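무벤, 프럿데일 작업셀 정비 절차 공개
케이블 배선과 그리퍼 핑거 점검 주기 명문화

무벤(Muven)은 프럿데일(Prutdale) 시험동에서 운용하는 탁상형 로봇 작업셀의 설치·정비 절차를 11월부터 외부에 공개한다고 밝혔다. 문서는 모두 13개 항목이며, 코스테(Coste)와 목톤(Mokton) 거점에도 같은 내용이 적용된다.

작업셀은 로봇 팔과 2지 그리퍼, 손목 카메라, 격자무늬 작업면으로 구성된다. 정비 담당자는 교대 시작 때마다 손목 카메라 영상을 열어 격자선과 물체의 윤곽이 선명한지 확인한다.
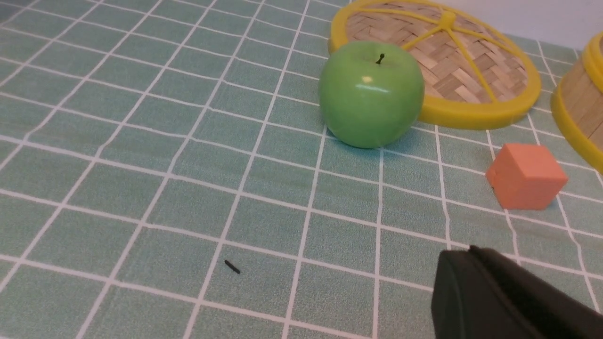

영상이 흐리면 렌즈를 닦고 브래킷 나사를 다시 조인 뒤 보정값을 새로 저장한다. 이 작업에는 약 30분이 걸린다. 보정값은 이전 값과 함께 보관하고, 변경한 사람의 이름을 기록부에 남긴다.

핑거 점검은 찜통과 둥근 빵 모양 물체로 한다. 물체를 바구니 테두리 가까이로 옮기면서 핑거 끝의 정렬 상태와 잡는 힘을 살핀다.

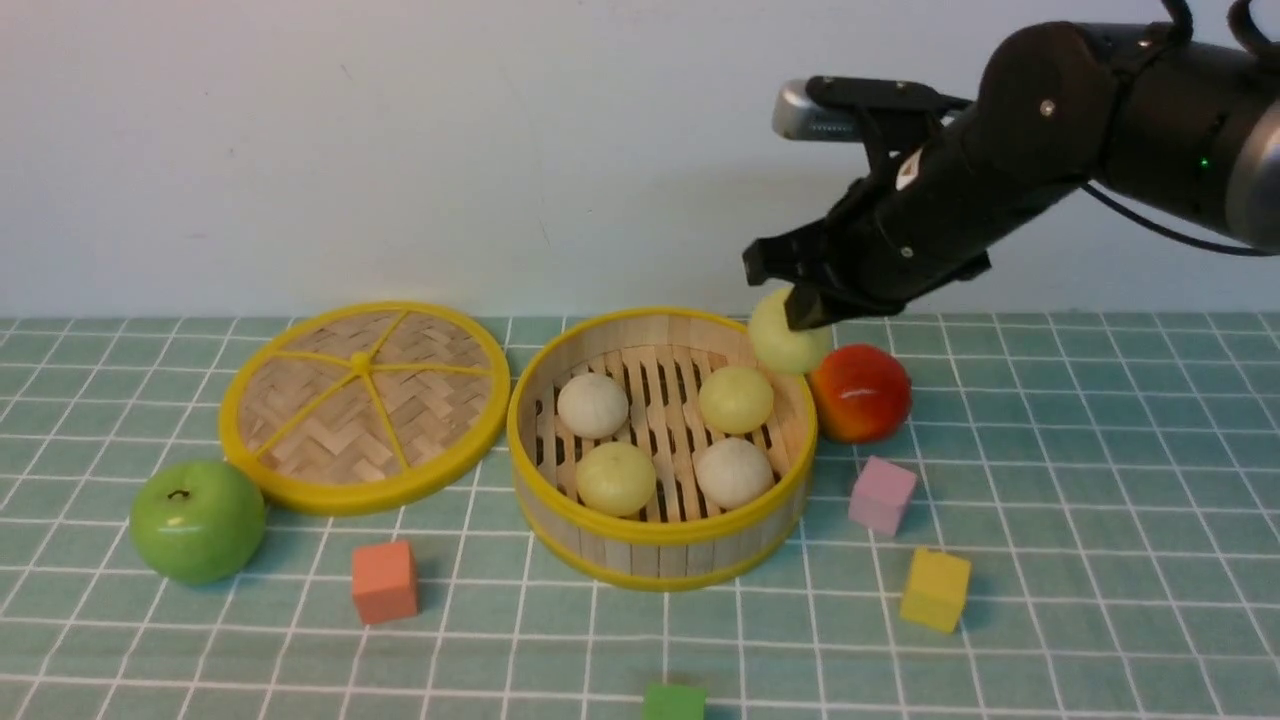
대나무 찜통 테두리에 걸친 연두색 빵 모양 물체와 2지 그리퍼. 사진=무벤

핑거 패드는 파지 1320회마다 교체한다. 교체 후에는 같은 물체를 바구니 위에서 다시 잡아 보고, 좌우 핑거가 어긋나면 영점을 새로 맞춘다.

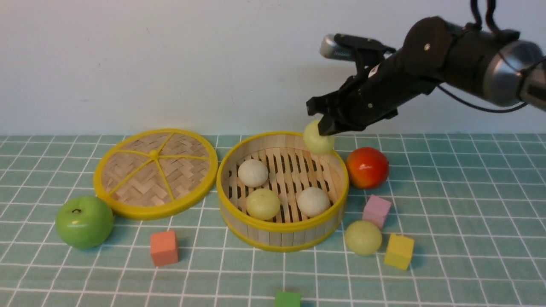
케이블 배선

손목 위쪽 케이블은 고리 모양으로 여유를 두고 클립으로 고정한다. 여유가 부족하면 관절이 돌 때 커넥터가 당겨진다. 반대로 너무 길면 작업면의 물체에 닿을 수 있으므로, 핑거를 작업면 가까이 내린 자세에서 늘어진 케이블의 위치를 확인한다. 피복이 눌리거나 벗겨진 케이블은 테이프로 보수하지 않고 교체한다.
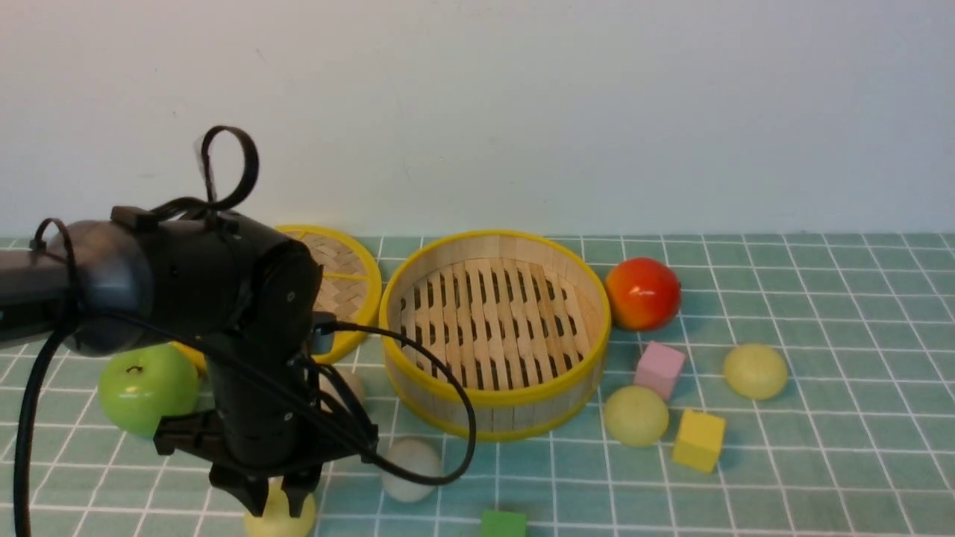

글 | 암파로 쿠시(Amparo Cusi) 무벤 정비기술팀

프럿데일 작업셀의 정비 기록은 현재 183건이다. 가장 많은 항목은 케이블 재고정이었고 핑거 패드 교체가 뒤를 이었다. 무벤은 이 기록을 바탕으로 클립 위치를 표시한 도면을 절차서에 추가했다.

절차서는 한국어와 영어로 제공되며, 무벤 고객지원 창구에서 신청할 수 있다. 기존 고객에게는 담당 엔지니어가 개정본을 직접 전달한다.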